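Wie ein Roboter aus Beispielen lernt

Ein Industrieroboter im Autowerk führt immer dieselbe Bewegung aus. Das Blech liegt jedes Mal an derselben Stelle, also genügt ein festes Programm. Bei Kleidung geht das nicht. Ein T-Shirt fällt bei jedem Wurf anders, und für alle möglichen Falten kann kein Mensch einzelne Befehle schreiben.

Deshalb verwendet man ein lernendes System. Das ist ein Computerprogramm, das viele Beispiele auswertet und daraus berechnet, welche Bewegung zu welchem Bild passt. Die Beispiele müssen zuerst gesammelt werden.

Was ist ein Beispiel?

Ein Beispiel besteht aus zwei Teilen:
Bilder: Kameras nehmen auf, wie der Stoff liegt und wo sich die Greifer befinden.
Bewegungsdaten: In jedem Gelenk misst ein Sensor den Winkel. Dazu kommt, wie weit der Greifer geöffnet ist.

Beide Teile werden gleichzeitig gespeichert. Ein vollständiger Durchgang heißt Episode. Im Projekt Carik dauert eine Episode höchstens 90 Sekunden.

Wer bewegt die Arme?

Beim Sammeln steuert ein Mensch. Şükran Altıntaş und Trí Lục benutzen dafür zwei kleinere Steuerarme. Biegt Şükran ein Gelenk am Steuerarm, biegt sich das gleiche Gelenk am großen Arm mit. Das Fachwort dafür ist Teleoperation, also Steuern aus der Entfernung.

Vor jeder Episode werden die Kleidungsstücke neu hingeworfen. Lägen sie immer gleich, würde das System nur diese eine Lage kennen. Auch Farben, Stoffarten und Hintergründe werden gewechselt. An einem Arbeitstag entstehen so 57 Episoden. Davon wurden zuletzt 14 aussortiert, meist wegen einer fehlerhaften Aufnahme.

Der Arbeitsplatz

Die Arme sind fest angeschraubt, damit ihr Abstand zur Arbeitsfläche gleich bleibt. Wände begrenzen den Bereich. Eine kleine Kamera am Handgelenk liefert Nahaufnahmen, die eine Kamera weiter weg nicht liefern kann.

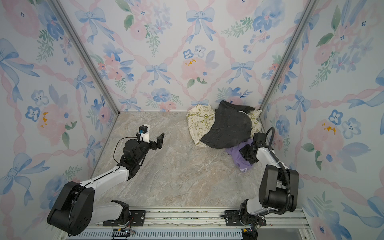 Seite zuletzt geändert: 8. September 2023

Drei Kleidungsstücke liegen hinten rechts auf einem Haufen. Der schwarzgraue Jeansstoff bedeckt einen Teil der anderen. Für ein Programm ist das schwierig: Es muss erkennen, wo ein Stück aufhört und das nächste anfängt. Auf dem cremefarbenen Stoff steht »EARTH DAY EVERYDAY«. Solche Aufdrucke gehören zum Stoff, die Blumen und Schleifen an den Wänden dagegen zum Hintergrund. Diesen Unterschied soll das System aus den Episoden lernen.

Wörter zum Nachschlagen

Episode: ein aufgezeichneter Durchgang vom Start bis zum Ende der Aufgabe
Gelenk: bewegliche Verbindung zwischen zwei Teilen des Arms
Greifer: Werkzeug am Ende des Arms, mit dem er Dinge festhält
Teleoperation: Steuerung eines Geräts aus der Entfernung

Text: Liên Cao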